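okay small kitchen thread, because I finally sorted out the dish situation and I have opinions now

we moved into the Norkside place in October and it has 22 inches of counter next to the stove. that's it. everything else happens on the table

so I've started keeping a tray out. one tray, big enough for dinner stuff, and whatever's going to the table goes on it first. I carry it over once instead of making 5 trips (I was really making 5 trips, I'm not exaggerating!)
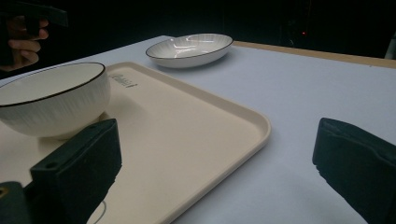
plastic was the right call btw. my old tray from Zevstead was solid wood and weighed a ton before you even put a plate on it. a cream plastic one with a little raised lip is so much easier to live with – you can wipe it down in two seconds and the lip catches drips

the big white bowl with the ribbed outside and the thin black line on the rim is my favorite thing in this whole kitchen. pasta, salad, popcorn, a pile of clementines, it does everything

it's heavy though, so it goes near one end and I carry that end close to me. learned that one with soup

still looking for matching smaller bowls. Amato had a set I liked and then I saw the shipping – no thank you

next up is the drawer under the stove, which is 290 lids and zero pots. if you have a lid system that works, please tell me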